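How a Chessboard Is Set Up

Written for Millside Young Readers by Antigoni Pappas. Checked by Gillespie Innes.

A chess game begins only when every piece stands on its correct square. This page explains what the board is, what the pieces are called, and the order in which they are placed.

The board

A chessboard is a square made of smaller squares. There are 8 squares along each side. The small squares alternate between a light color and a dark color, so two squares that share a side are never the same color.

A line of squares running from one player to the other is called a file. A line running from left to right is called a rank. Files have letters, a to h. Ranks have numbers, 1 to 8. A square is named by its file and then its rank. The square e4 is where file e crosses rank 4.

Many wooden boards are made in two halves joined by hinges. The halves fold together into a flat box, and a small clasp holds the box shut. On most boards of this type the pieces are stored inside, so the box has to be emptied before the board can be opened flat.

The pieces

A full set has 32 pieces. Half of them are called White and half are called Black. These are names and do not always match the real colors. In a wooden set, White is often cream or yellow and Black is often brown. The rules stay the same.

Each side has one king, one queen, two rooks, two bishops, two knights and eight pawns. The king is usually the tallest piece. The pawns are the shortest.

Setting up one side at a time

It is easier to finish one color before starting the other. The pieces that are waiting can stay on the table next to the board. 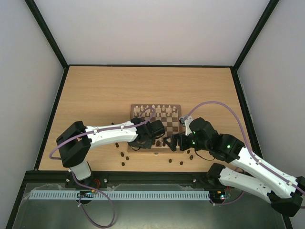 The cream side is in its two rows. Dark pieces are still on the table around the board.

The steps are the same for both colors.

Step 1. Turn the board. Each player must have a light square in the corner nearest the right hand. If that corner is dark, turn the board a quarter of the way around.

Step 2. Place the rooks in the two corners of the rank closest to the player.

Step 3. Place a knight beside each rook.

Step 4. Place a bishop beside each knight. Two squares are now left in the middle of the rank.

Step 5. Place the queen on the middle square that matches her name. The white queen stands on a light square (d1). The black queen stands on a dark square (d8).

Step 6. Place the king on the last square.

Step 7. Fill the next rank with the eight pawns.

When both sides are complete, the two queens face each other along file d, and the two kings face each other along file e. The four ranks between the armies are empty.

Sorting the loose pieces

Pieces tipped out of a box often land on their sides. Rounded pieces can roll. Stand them up and group them by type: pawns together, then the pairs, then the king and queen. A missing piece is easier to notice at this stage than after the board is half full.

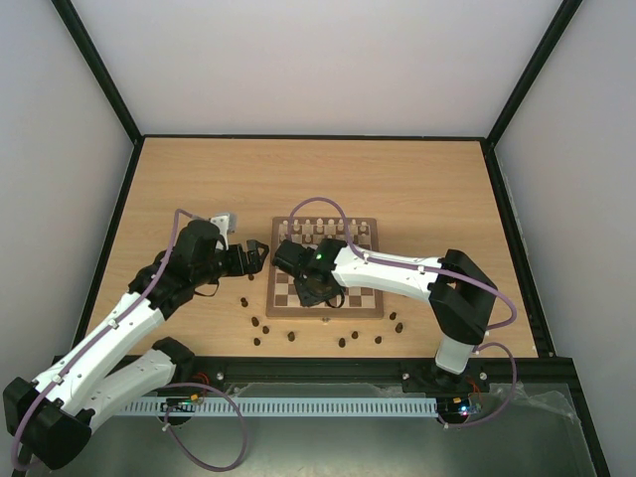

A piece belongs in the middle of its square. If it stands on a line, the players may disagree later about which square it is on. Many sets have a circle of felt glued under each piece. The felt lets the piece slide quietly and protects the surface of the board.

Bishops and pawns are the pieces most often mixed up in small sets. Look at the top. A pawn has a plain round head. A bishop is taller and in most sets has a slanted cut in its head. Knights are simple to find - they are shaped like a horse's head. Rooks look like small towers.

Telling the king from the queen takes more care. The king often has a cross on top. The queen usually has a crown with points around the edge and a small ball in the center.

An old game

Chess grew out of a game played in India roughly 1,500 years ago. The modern moves of the queen and bishop came much later, near the end of the 1400s. In the older game the piece on the queen's square could move only one square at a time, diagonally.

Words used on this page

Clasp: a small catch that keeps a box closed.
File: a line of squares from one player to the other.
Rank: a line of squares from left to right.
Diagonal: a line of squares that touch only at their corners.

Something to try

Set up White by following the steps. Then set up Black without looking at the page, and check the queen first. If she is on a light square, she and the king have changed places - swap them and check the corner square again.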